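Pristurden-Vergleich

Der Pristurden-Vergleich (auch Pristurden-Greiferreihe, in älteren Fassungen des Protokolls noch „Küchenreihe“) ist ein Prüfverfahren für Endeffektoren an leichten Roboterarmen. Verglichen werden Greifer, Handgelenkkameras und Steuerungen anhand von Aufgaben, wie sie in einer gewöhnlichen Küche anfallen. Namensgebend ist der Ort Pristurden, in dessen ehemaliger Molkereischule das Verfahren entwickelt wurde. Das Verfahren gilt als gründlich und langsam, wobei die zweite Eigenschaft häufiger erwähnt wird als die erste.

Entstehung

Anlass war ein Streit um Datenblätter. Die Hersteller kleiner Parallelgreifer gaben Haltekräfte an, die an genormten Stahlquadern gemessen worden waren, und an genormten Stahlquadern stimmten sie auch. Stahlquader kommen in Küchen allerdings selten vor. Die Arbeitsgruppe in Pristurden ersetzte sie durch Geschirr, Besteck, Schneidbretter, Gläser und Stofflebensmittel und wiederholte die Messungen. Die Ergebnisse wichen so weit von den Datenblättern ab, dass zunächst die Waage verdächtigt und ausgetauscht wurde. Die neue Waage zeigte dasselbe an.

Die erste Fassung des Protokolls umfasste 30 Aufgaben. Die heute gebräuchliche enthält 117, von denen ein beträchtlicher Teil auf Einsprüche von Herstellern zurückgeht, die eine bestimmte Aufgabe für unfair hielten und zum Ausgleich eine andere vorschlugen. Gestrichen wurde bislang keine.

Aufbau

Das Protokoll schreibt einen von oben hängenden oder seitlich montierten Arm vor, dazu eine Arbeitsfläche in üblicher Küchenhöhe und mindestens eine offene Schublade. Die Schublade war lange umstritten. Sie bildet eine Kante, an der sich der Greifer von oben nähern muss, ohne die Wand zu berühren, und sie bewegt sich, wenn er es doch tut. Befürworter sehen darin Wirklichkeitsnähe, Gegner eine zusätzliche Fehlerquelle. Beide haben recht, und das Protokoll regelt seither in einem eigenen Anhang, wie weit die Schublade offen stehen darf.

Die Umgebung bleibt mit Absicht unaufgeräumt. Gegenstände, die mit der jeweiligen Aufgabe nichts zu tun haben, stehen als sogenannte Beisteller auf der Fläche. Sie dürfen während eines Durchgangs weder verrückt noch umgestoßen werden. Wird ein Beisteller berührt, zählt der Versuch als gestört; fällt er um, zählt er als gescheitert; fällt er herunter, wird vor dem nächsten Versuch gefegt.

Die Aufgabengruppen

Gruppe A umfasst formstabile, kompakte Gegenstände und dient vor allem der Eichung. Sie wird von fast allen Greifern bestanden und in Werbetexten entsprechend gern zitiert.

Gruppe B betrifft weiche Gegenstände. Verwendet werden Spiellebensmittel aus Plüsch, die sich eindrücken lassen und danach eine andere Form haben als vorher. Kraftgeregelte Greifer schneiden hier meist gut ab, rein positionsgeregelte schließen mit großer Zuversicht bis zum eingestellten Maß.

Gruppe C, die „Stangenaufgaben“, gilt als Kern des Verfahrens. Ein langer, dünner Gegenstand liegt schräg über einer Kante, sodass ein Teil davon nicht aufliegt. Der Greifer muss ihn von oben fassen und anheben, ohne dass er kippt oder sich zwischen den Backen dreht. Entscheidend sind der Angriffspunkt, die Breite der Backen und die Frage, ob die Steuerung die Schräglage berücksichtigt oder sie für ein Problem des Gegenstands hält.

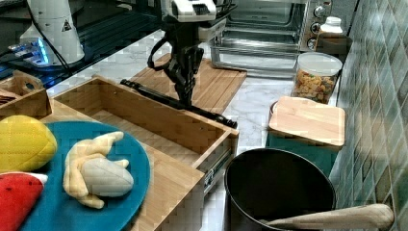

Zweifingergreifer über einer schräg liegenden schwarzen Stange, die auf Arbeitsfläche und Schubladenrand aufliegt.

Gruppe D schließlich versammelt durchsichtige und spiegelnde Objekte. Sie prüft im Grunde die Kamera, wird aber dem Greifer angerechnet. Dieser Umstand hat zu mehr Schriftverkehr geführt als alle übrigen Gruppen zusammen.

Verglichene Systeme

In der umfangreichsten bislang ausgewerteten Reihe traten 4 Greifer gegeneinander an, jeweils am selben Arm und mit derselben Steuerung. Insgesamt wurden 793 gültige Versuche protokolliert. Die Zahl der ungültigen ist nicht überliefert, dürfte sich aber sehen lassen.

Der Graltholm, ein Parallelgreifer mit zwei starren Fingern, erreichte in den Gruppen A und C die besten Werte. Seine schmalen Backen erlauben das Fassen dicht an Kanten. Bei Gruppe B hinterließ er bleibende Eindrücke, im wörtlichen Sinn.

Der Whitlock besitzt nachgiebige Finger, die sich um den Gegenstand legen. In Gruppe B war er überlegen. Stangen hielt er zuverlässig fest, ließ sie aber um die Querachse pendeln, weshalb die Auswerter eine eigene Kategorie „gehalten, aber ungern“ einführten. Sie wurde in der folgenden Fassung des Protokolls in „instabil gehalten“ umbenannt.

Der Pernen in seiner ersten Ausführung arbeitet mit Unterdruck. Auf glatten, flachen Gegenständen war er der schnellste Teilnehmer, an Plüsch scheiterte er durchgehend und mit deutlich hörbarem Pfeifen. Die zweite Ausführung kombiniert den Sauger mit zwei Klappfingern und erzielte in keiner Gruppe den ersten und in keiner den letzten Platz. Der Hersteller wirbt mit dem zweiten Teil dieses Befunds.

Kameras und Steuerung

Eine Nebenreihe untersuchte den Einfluss der Kameraposition. Am Handgelenk montierte Kameras lieferten die genaueren Bilder bis kurz vor dem Zugriff — danach sahen sie vorwiegend den eigenen Greifer. Fest aufgestellte Kameras behielten die Übersicht, verloren aber Gegenstände, sobald der Arm sich davorschob. Das Protokoll empfiehlt seitdem beide und überlässt die Kosten dem Anwender.

Bei den Steuerungen zeigte sich der größte Unterschied im Umgang mit Misserfolgen. Manche brachen nach einem Fehlgriff ab, andere wiederholten dieselbe Bewegung an derselben Stelle, bis das Zeitlimit sie erlöste.

Kritik

Bemängelt wird vor allem die Übertragbarkeit. Keine zwei Prüfstände verwenden dieselben Beisteller, und die vorgeschriebenen Plüschteile werden in wechselnder Füllung geliefert. Eine Nachprüfung mit fester gestopften Exemplaren kehrte die Rangfolge in Gruppe B teilweise um. Ferner benachteilige das Verfahren große Greifer, die in Schubladen nicht hineinpassen. Die Arbeitsgruppe hat diesen Einwand zur Kenntnis genommen und auf die Größe handelsüblicher Schubladen verwiesen.

Eine überarbeitete Fassung mit einer Gruppe E für Deckel und Schraubverschlüsse war für Oktober angekündigt. Ein Jahr ist dabei nicht genannt worden.

Siehe auch

Endeffektor
Parallelgreifer
Sauggreifer
Hand-Auge-Kalibrierung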